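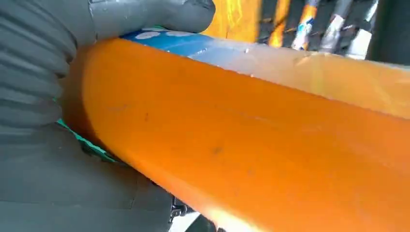
Fig. 4. A long orange cylinder, gripped at one end. Round items get their own label setting (see step 6).

Section 3: Loading labels and printing your first one

Okay, you've got the Cevine label printer out of its box, plugged in, and sitting somewhere flat. I wrote this part of the guide after setting up the one in our Bronddale stockroom, and then doing it all over again because I skipped the cleaning step. Take your time with it the first time through and you'll be able to swap a roll in under a minute by next week!

Before you start, you'll need a label roll (60 mm wide, the standard one), a dry cloth, and the short cable. The long cable is for the scale and it does fit in the wrong socket, so check the tag.

1. Switch the printer off at the back and press both side tabs to open the lid. It's stiff when new. Push harder than feels polite.

2. Wipe the black roller with the dry cloth, turning it with your thumb as you go. There's a thin film on it from the factory and labels slide around on it if you leave it there.

Caution: Don't touch the print head, the thin shiny strip under the lid. It gets hot in use, and finger grease leaves white lines on every label afterward.

3. Drop the roll into the holder so the labels come off the top, printed side up. Slide the two green guides in until they just touch the roll. If you squeeze them tight the roll drags and your print comes out squashed.

4. Pull the first label out past the tear bar, close the lid until you hear two clicks (one each side), and switch the printer back on.

5. Hold the feed button until the light blinks, then let go. The printer will push out a few blank labels while it works out where the gaps are. Throw those away — they've been through the rollers and they don't stick well.

Note: If you see error 1005, the lid is only half closed. I've had it more times than I'd like to admit, always on the left side.

6. Pick a label shape on the screen. Flat is fine for boxes, bags and anything with a decent flat face. For tubes, bottles and other round things, choose Curved, which prints a smaller label, 23 mm tall, with the bars of the barcode running around the item like rungs on a ladder. A scanner has a much easier time with that on a tight curve.

7. Type in the item name, press Print, and peel the label from a corner. Stick down the middle first and smooth outward.
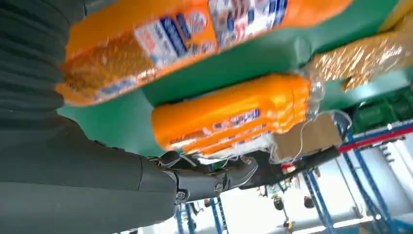
Mwanaisha Bakilana wrote to me after the last version of this guide and asked why her curved labels kept lifting at the ends after a day or two, even though she was smoothing them down properly. She was using the ordinary paper roll, and had been told it would do for everything.

It won't, sadly. Paper labels are springy and they want to go flat again. Get the film roll, part 119 in the spare parts list, and change the Material setting from Paper to Film before you print (the film needs a bit more heat, and the text looks gray and patchy without it). I'd also stick your label along the item if it's really narrow, so there's less bend in it.

Note: Wrinkly wrappers are a pain whatever roll you use. I go for the smoothest spot I can find, or I put the label on the outer bag and call it done.

8. Scan your new label once before you label the whole batch. Aim from a hand's length away with the light across the bars. One short beep means it read fine. Two beeps mean it read the code but the name isn't in your list yet, so go back to Section 2 and add it.

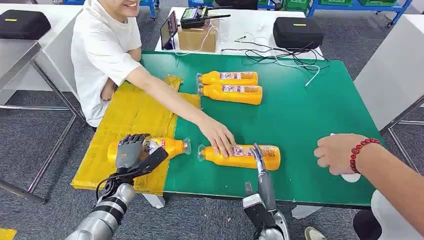
Fig. 5. Yellow bottles lying on their sides on a green work table, with a hand on one of them.

9. When you're happy, set the number of copies and press Print again. I wouldn't run a whole roll in one go on day one. Print a short strip, use it up, then print the next.

Caution: Tear labels downward against the bar. Pulling straight up can jerk the roll out of line, and then it's back to step 3.

If the print fades on one side only, open the lid and check that the roll is sitting level in both arms. Cleaning the print head is covered in Section 5, along with changing the roller.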